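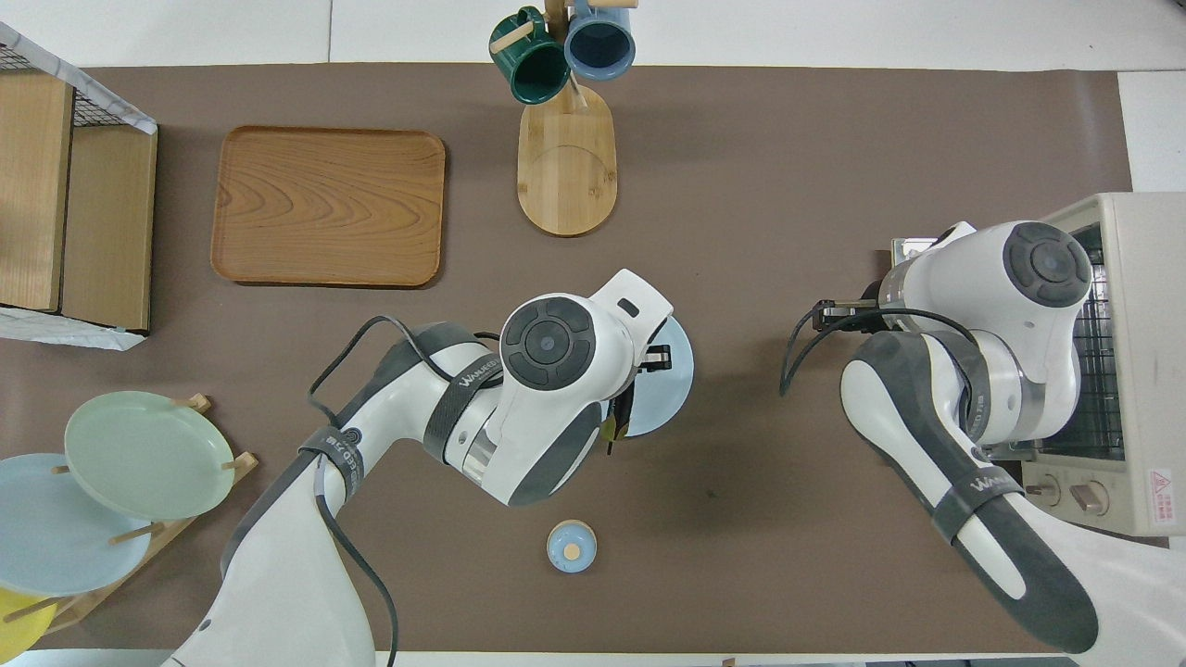 Mugs on their tree, plates in their rack. May 10, 2023.

Spent the morning on kitchen matters, by which I mean I moved things from one side of the brown mat to the other and then made tea. Progress has been declared. The mug tree has gone to the far end, where it leans over the edge of the mat as though considering its options. Green mug on the left, blue mug on the right. I tried them the other way round for most of an hour and felt uneasy.

Carmela Mateos rang in the middle of it to ask whether I had done anything about the storage unit. I said I was doing something about it at that very moment, and put the phone down on top of the toaster oven to prove my hands were full. The unit is a handsome enough object from the front, all pale wood, and the wire mesh on top would be useful if I owned a single thing that wanted to live on wire mesh. Its marbled wrapping is still heaped along the bottom. I have told myself I am keeping it in case the thing has to go back, but the receipt went out with the recycling in the same week, so I suppose I am keeping it for company.

The tray is my favourite purchase of the year and has so far carried nothing. It has a grain like a map of somewhere hilly and I can't bring myself to put a teapot on it. Khôi Thân says a tray you won't use is a picture, and should be hung. He also says this about my bicycle.

The plate rack holds three plates, green, blue and yellow, and I am pleased with it out of all proportion. For years the plates lived in a pile and I ate off the top one. The others might as well have belonged to the neighbours. Now they stand up on edge like people queuing for a bus and I have to choose, which has added a good minute to breakfast.

The small bowl is still without a post. It was for olives, then keys, then the elastic bands off the spring onions, and at present it sits near the front of the mat awaiting instructions. I thought of putting it on the tray and lost my nerve.

Toast at one, eaten standing. The toaster oven does two slices beautifully on one side, so I ate them beautiful side up.

Carmela is coming to supper and will want to see what I have achieved. Must buy butter, and move the wrapping before she gets here, probably to the bedroom. The rest can wait until August, when Khôi has promised to come and put up the shelf.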